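Rimberg Modular Sofa
Owner's Guide, Section 4: Living On It

Section 3 ended with a sofa. If yours ended with a sofa and a spare bolt, go back to page one of Section 3 and look at the left rear foot. It is always the left rear foot.

This section covers the seat and back cushions, the covers, and the keeping of the whole thing in a state fit for visitors. It applies to the Rimberg two-seater, three-seater and corner unit. Owners of the Rimberg footstool may read along, but should skip 4.3, as the footstool has no back.

4.1 Before you sit down

The seat cushions arrive vacuum-packed and look like something you might post through a letterbox. They recover.

1. Cut the bag along the printed line with blunt-ended scissors. Do not use a craft knife. We sell replacement covers and are happy to do so, but would prefer it to be for another reason.
2. Lay each cushion flat, rounded edge facing you.
3. Leave for 7 hours. Overnight will do.
4. Turn the cushion over and pat it firmly all over with open hands. Punching is no quicker.
5. Fit the cushion to the base with the zip to the back. Press down along the rear until the gripping strip takes hold.

Note: A new cushion may smell faintly of warehouse. Open a window. Scented sprays will give you a cushion that smells of warehouse and lavender.

Caution: Keep the empty bags away from small children and from cats, who will regard them as the better half of the delivery.

4.2 Clearing the seat

A sofa seat is a flat surface at a handy height, and will be treated as one. Post, chargers, half a jigsaw and most of the ironing will find their way to it within a week of delivery. Clear the seats fully before turning, brushing or removing any cushion.

1. Start at one end and work towards the other. Starting in the middle produces two piles, and two piles become furniture.
2. Take off hard things first: remote controls, keys, hairgrips, plates.
3. Fold clothing where it lies, then lift it off in one go. A folded top moved to the arm of the sofa has not been put away. Carry it to the room it lives in.
4. Run a flat hand down the gap between seat and back. Go slowly. Pencils are usually stored point upwards.
5. Shake throws out of doors, downwind.

Sports shirts need a little more thought. Fold them with the lettering inwards and do not leave them under a seat cushion to press flat. We know people do this. The result is a shirt with a crease across the number and a cushion that rocks.
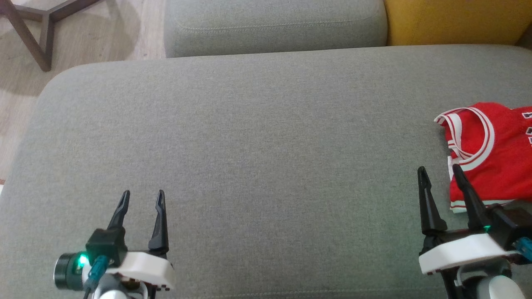

Fig. 4a. Light grey seat cushion with folded jersey still to be put away. Mustard cushion behind.

Caution: Strong colours can rub off on pale covers, above all when damp. Reds and dark denims are the worst for it. Never leave wet kit, swimming things or a new pair of jeans on a light cover, however briefly you intend to be gone.

Note: Loose cushions in a contrasting colour are not part of the Rimberg and are not covered by this guide. They may stay on the sofa in whatever number the household can agree upon. Take them off for the steps in 4.3.

4.3 Turning and swapping

Every household has a favourite seat. Left to itself, the favourite seat will develop a hollow in the shape of whoever favours it, and the seat beside it will remain as plump as the day it came. Turning the cushions evens this out.

1. Clear the seats as in 4.2.
2. Grip the cushion at both rear corners and peel it up from the strip. Pull upwards, not towards you, or the base will come along for the walk.
3. Vacuum the base with the soft brush head. Set aside coins.
4. Swap the left and right seat cushions. On the three-seater, move each one place to the right and bring the last round to the front of the queue.
5. Turn every cushion over as you swap it.
6. Lift the back cushions, shake each one by its top corners, and put them back with the stitched seam uppermost.
7. Press everything down and step away before anyone sits in it.

Do this once a month for the first year. After that, once a season is plenty. If you can't remember when you last did it, do it now.

Note: On the corner unit, the corner cushion cannot be swapped with anything. It can be turned, and should be. People forget it because it is the awkward one to reach, and then write to us about it.

4.4 Everyday cleaning

The standard Rimberg cover is a fine woven fabric. It copes well with daily use and less well with scrubbing.

For dust and crumbs: vacuum weekly with the soft brush, following the weave. Pay attention to the front edge, where the backs of knees do most of the wearing.

For hair: a rubber glove, very slightly damp, dragged in one direction. Sticky rollers work too and cost more.

For fresh spills:

1. Blot with a clean white cloth. Patterned kitchen roll has been known to leave its pattern behind.
2. Work from the outside of the spill to the middle.
3. Dab with cool water and blot again.
4. Let it dry away from radiators. Do not use a hairdryer.
5. If a mark is still there the next day, go to 4.5.

Caution: No bleach, no white vinegar, no tip you saw somewhere involving shaving foam. Damage from shaving foam is excluded from the guarantee by name, for reasons that took up most of one July.

4.5 Taking the covers off and washing them

Covers on both seat and back cushions come off. Getting them off takes a minute. Set aside 45 minutes for getting them back on, at least the first time, and pick a moment when you are on good terms with whoever is helping.

1. Unzip fully. The zip has no tab, to discourage idle hands. Hook a paper clip through the slider.
2. Fold the foam in half inside the cover and draw it out through the opening.
3. Brush the cover inside and out, then close the zip.
4. Wash on a cool, gentle cycle, one colour at a time. A grey cover washed with a yellow one will come out a third colour that we do not stock.
5. Reshape while damp and dry flat. Never tumble dry.
6. Refit while the cover is very slightly damp. Fold the foam, feed it in as far as it will go, and let it open out by itself.
7. Reach in and push the foam into all the corners. Take off your watch first.

Wash all the covers of one colour together, even if only one is dirty. They fade at the same pace that way.

Note: The inner liner stays on the foam. If you are looking at bare foam, you have gone a layer too far.

4.6 Floor, table and surroundings

On wooden floors, fit the felt pads supplied (in the small envelope, under the large envelope). Check them twice a year, as grit works its way into felt and turns it into sandpaper. Lift the sofa to move it. Two people, one at each end, and agree on the destination before you start.

Leave enough room between the seat and any table for a person to walk through sideways with a hot drink. Table legs that splay outwards take up more floor than the top suggests, so measure from the feet. Your shins will otherwise do the measuring.

Strong sun will fade any cover in time. If the sofa stands under a window, draw the curtains on bright afternoons or include the sunny end in your swapping routine.

4.7 Wear, and when to worry

The seat foam was tested to over 2,000 sittings before we put it on sale. Children's jumping was not included in the test, the foam having suffered enough.

Softening in the first few weeks is normal. So is slight wrinkling of the cover once you get up. A cushion that stays hollow overnight after being turned and patted is not normal, and you should get in touch.

Replacement parts:

Seat cover, light grey: ask for Clivix
Back cover, light grey: ask for Clivix High
Seat foam with liner: ask for Ibarra
Gripping strip, cut to length: ask for Dendutus
Felt pads, bag: no name, just ask for pads

Have your order slip handy. It has the fabric batch on it, and greys vary more between batches than anyone would like, including us.

Section 5 deals with the sofa bed mechanism. Owners without a sofa bed mechanism may stop here and sit down.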